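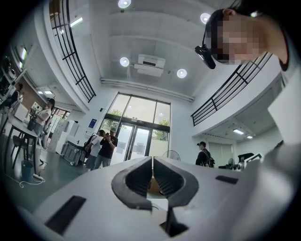 Penrose reckons I should give up on the zip and put in a lace-up back, but I'd like to hear from people who've made one of these before I start unpicking.

I'm making a ball gown for a costume evening in November. Boned bodice, full circle skirt, two layers of net underneath. The bodice fitted beautifully on its own. Then I joined the skirt and the whole thing started dragging down, so now the top gapes and the zip buckles in the small of my back. I've used 17 metres of fabric and I can't face starting again! Is there any way to take the weight off the bodice?

Posted by Drandham, Oct 3, 2025

Wirkus
You want a waist stay, and I'd put one in before touching that zip. It's a length of petersham ribbon that goes round the inside at your natural waist, stitched to the seam allowances and boning channels, with a hook and bar at the back. Cut it to your waist measurement with a bit extra to turn under, and leave about 2 inches either side of the zip unattached so you can do it up first. The ribbon then carries the skirt and the bodice just sits there. Mine was gaping horribly and I nearly cried, and this sorted it in an evening (plus one bent needle).
If the zip still buckles after that, hang the dress up for a couple of days and re-pin it. Circle skirts drop on the bias, so leave the hem till last as well.

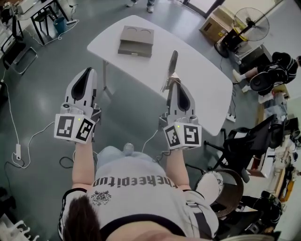
White T-shirt with black trim, jeans

Pernerero
Agree with the ribbon. I'd also take the net off and put it on a separate petticoat with its own waistband, much less to haul about. Lacing is lovely but you'll need someone to do you up.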